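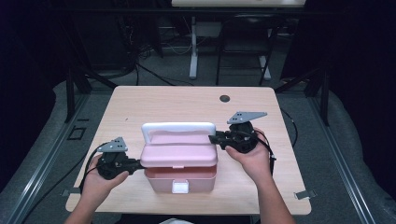

# Re: Can machines do household or shop-floor chores yet?

**From:** Dayana Salinas
**To:** Ayala members' list
**Date:** 2024-04-02

Dear members,

Thank you to all who replied to the March circular. I am answering Mr. Addo's message on behalf of the chore working group, and I quote the relevant part so that newer subscribers can follow.

> **Elikem Addo wrote:**
>
> Our assembly shop has been approached by two suppliers who state that their arms can now open, sort and close small containers without supervision. Our spare parts are kept in lidded boxes with a latch, and the staff open and close them all day. Before I take this to management at Grolex, I would like to know three things.
>
> 1. Can any system on the market do this today with boxes it has not met before?
> 2. If a person has to show it the task first, how many times?
> 3. Would the same system be of use in the staff kitchen, where the chores are simpler?

On the first point, the working group's answer is no, with some reservations. Opening a light plastic box is a two-handed job for most people. One hand steadies the base while the other lifts the lid, and the roles may change halfway through. A fixed arm will do this well if the box is always the same and always arrives in the same place. The difficulty begins when the box is turned, or when it is light enough to slide as the lid is pulled.

On the second point, the Cledska trial is the best record we hold. A person works a pair of handheld grippers, one in each hand, and the movements are recorded for later training. The trial collected 1000 demonstrations of the lid task. Of these, 384 were set aside before training, chiefly for slipped grips and lids that closed again too early. Ms. Değirmenci, who reviewed the recordings, asks me to stress that a high rejection rate is normal at this stage and should not be held against the operators. She also recommends short sessions, as the devices and their cables tire the wrists.

Members planning a trial of their own may wish to note the following:

- Keep the table fixed to one position for the whole series.
- Vary the angle of the box between attempts, and write down that you have done so.
- Record failed attempts as well. They may be left out of training, but they should not be deleted.
- Test with at least one container that was never used in the demonstrations.

On the third point, I would disagree gently with the word "simpler." A kitchen has wet surfaces, soft packaging and people walking through it. Wumpini Arthur's group at Ukon compared 18 everyday chores and placed most kitchen work behind shop-floor work in readiness. Wiping a clear counter did well – putting away mixed dishes did not.

Our advice to Grolex is therefore to ask both suppliers for a demonstration with your own boxes, on your own benches, with your staff choosing where each box is placed. A supplier who declines should be asked to give the reason in writing.

The full Cledska notes are available to members on request. Please write to Sigrun Brekke, who keeps the document register, and state whether you also need the rejected recordings. Those are large and have to be sent separately.

Yours sincerely,

Dayana Salinas
Chore Working Group, Ayala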